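How to clean a clip-lid storage box and its seal

Finlay Swanson
Saturday, February 4, 2023

Plastic boxes with a rubber seal in the lid will keep food dry for months, but the seal needs cleaning now and then or it starts to smell. The job takes a few minutes, plus drying time.

You will need washing-up liquid, a soft cloth, an old toothbrush, a cotton bud and a clean tea towel.

Empty the box first. Tip out any crumbs and take out bags or liners that have been left inside. A bag that held flour or oats should go in the bin, as the dust gets into the creases and is hard to shift.

Take the lid off and lay it flat on the table. Find the seal and look for a join or a loose spot. Lift it there with a fingernail or the handle of a teaspoon -- never a knife -- and ease it out of the groove a little at a time. If it won't come out with a gentle pull it may be fixed, so leave it in and clean round it. 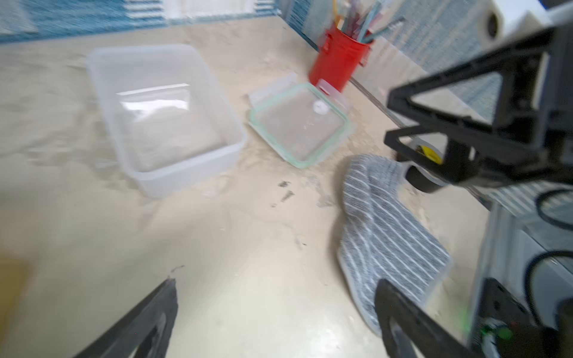
Wash the seal in warm soapy water and run your fingers along both sides. Stale oil feels sticky and may need a second wash. Go round the groove with the toothbrush, then do the corners with the cotton bud. If your lid has a small valve, open it and wipe round the edge.

Wash the box with the soft cloth. Scouring pads scratch the plastic and the scratches hold stains. For tea or tomato marks, mix 2 tablespoons of bicarbonate of soda with a splash of water, spread it on and leave it for an hour before rinsing.

Dry everything with the tea towel, then leave the parts apart overnight. Water sits in the groove longer than you would expect.

To refit the seal, press the corners in first and then the straight sides. Don't stretch it. Close the lid and press down all the way round. If one side lifts, the seal is probably twisted -- take that section out and lay it in again.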